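4.2 Living with the wrist kit

I'll admit I came to the Widham wrist kit in a bad mood. We'd spent most of May fighting the Oravec mount, which kept loosening on us (always in the middle of a long run, of course), and I wasn't keen to learn one more bracket. But the Widham went on with the bolts we already had, and the Vasmont driver found it on the first try, so my mood got better pretty fast!

The kit comes with the small camera, a pair of fingers, a bag of stick-on pads and a calibration card. I'm going to skip the card, which we used once and then lost. The pads are what I'd pay for. We ran 200 grasps on the first pair and I didn't feel any need to change them, while our old smooth pads had us wiping them down every 22 grasps or so by the lab log. I should say we only tried the textured kind; the seller also lists a soft one.

What I like less is how much of the view the fingers take up. Fig. 3 gives a fair idea: with the gripper open you get the block, the paddle and the sponge past the tips, but a good part of the lower picture goes to the fingers themselves, and the sponge runs out of view on the right. Our policy coped fine with that when we trained on Manus, our in-house set of 1,000 short clips. I still wanted a wider lens, and I wrote to Widham to say so. They sell one, it costs extra, and it needs a different housing, so we stayed with the stock part for everything in this paper.

The fingers also pick up lint. You can see a few specks on them in the figure, and I don't think it matters for grasping, but it did bug me every time I opened a clip.

Figure 3. Wrist view with the gripper open: green toy block at left, table tennis paddle at the back, sponge at right.
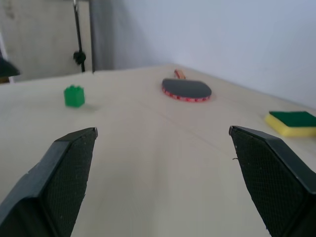 4.3 Setup time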